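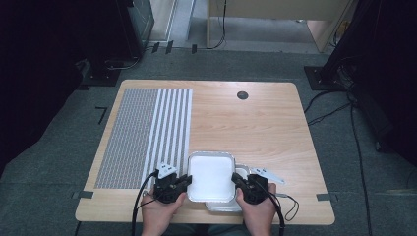
4. Recording two-handed demonstrations

This section covers the desk station, the calibration check, and the recording of a session with the hand-held grippers. Read Section 3 (cable connections) first. The procedure assumes one operator holding both grippers and one recording computer running the Wostia recorder.

4.1 Preparing the desk

1. Place the desk inside the tracked area and line it up with the floor tape. If the tape has lifted, replace it before moving anything else.

2. Check the tape strips at the two front corners of the desktop. They are the reference for the desk frame in the recorded data. Do not peel them off to clean the desk.

3. Clear the desktop. Pens, cups and spare markers all end up in the training data if they are left out.

4. Lay the calibration board flat on the left part of the desk, with the stripes running toward the far edge. The board must not rock when pressed at a corner.

5. Place the trays near the center, close to the front edge. For the tray tasks, start with one tray stacked in the other.

Note: Aluminum rims reflect light. If the tracking view shows bright spots that move when a tray moves, lower the room light one step and repeat 4.3.

Caution: Keep cables clear of the stand bases. A pulled cable can shift a stand by a few millimeters, enough to spoil the calibration without raising an alarm.

4.2 Picking up the grippers

1. Take the left gripper in the left hand and the right gripper in the right hand. They are not interchangeable. The marker layouts differ, and swapped grippers produce a mirrored recording that cannot be repaired later.

2. Wrap the fingers under the handle and rest the thumb on top. Keep the thumb off the marker plate.

3. Let each cable hang in a loose loop past the front of the desk. Open the arms to full reach once and confirm that neither cable goes tight.

4. Open and close each jaw fully, three times. The recorder uses this motion to set the zero and the full opening. The status line should read 0 at closed and 600 at open. A reading below full scale usually means a finger was stopped short.

4.3 Calibration check

1. Start the recorder and select Check, then Board.

2. Hold both grippers still above the desk until the status line reads LOCKED.

3. Touch the tip of the left gripper to the near right corner of the board. Press the foot switch.

4. Repeat with the right gripper at the same corner. The two positions should agree within 2 mm.

5. If they do not agree, repeat the check once. If the second check also fails, run the full calibration in Section 3.6. Do not average the two results by hand.

Note: The check is valid for one session only. Repeat it after any break in which someone has walked through the tracked area.

4.4 Recording a demonstration

1. Put both grippers in the start position, one on each side of the trays, jaws open.

2. Press the foot switch once. Wait for the tone.

3. Perform the task at a steady pace. For tray separation, hold the lower tray with one gripper, lift the upper tray with the other, and set it down to the right. Tilting the upper tray before lifting is allowed and should be varied between demonstrations.

4. Return both grippers to the start position and press the foot switch again.

5. Mark the demonstration as Keep or Discard. Discard it if a tray was touched with bare fingers, if a marker was hidden for more than one second, or if a tray left the desk.

6. Reset the trays by hand. Change their position and angle slightly each time.

A standard set is 20 demonstrations. Stop between sets and rest the wrists. Tired operators start to hurry the release, and the policy copies it.

Caution: Do not squeeze the trays hard. A bent rim changes the way the trays nest, and a tray deformed halfway through a set makes the two halves hard to compare. Replace both trays together.

4.5 What the session size does to the result

The Dridusholm trials used this station and this task. Policies were trained on sets of different sizes and then run on the two-arm cell with the same gripper fingers. With 23 demonstrations the policy reached the upper tray but often lifted both trays at once. With 206 it separated them in most runs, and the remaining failures came mainly from starting angles missing from the recordings. Adding more demonstrations from the same operator gave little further change — a second operator helped more.

For a new task, record one standard set, train, and look at the failures before recording more. Details of the training settings are in the Dubey configuration file supplied with the recorder.

4.6 Ending the session

1. Select Close Session and wait for the file check to finish.

2. Put the grippers on their rests with the jaws closed.

3. Store the calibration board flat. A board kept on its edge will bow.

4. Write the operator initials and tray batch in the session log.

Section revised 21 January 2020, Thanakorn Jitpraphai.

Comments (4)

nendurer_lab
Step 4.2.4 gives me 588 at full open on the right side only. Cleaned the jaw, same number. Is that inside tolerance?

T. Jitpraphai
Anything under 595 should be treated as a fault. Check the screw at the base of the finger. If it has backed out, the jaw hits the housing early.

nendurer_lab
It was the screw. Reads full scale now, thanks.

pkw
Could 4.3 say which corner of the board when the desk is turned around? We work from the other side and had to guess. We used the corner nearest the trays and both grippers agreed to 1 mm.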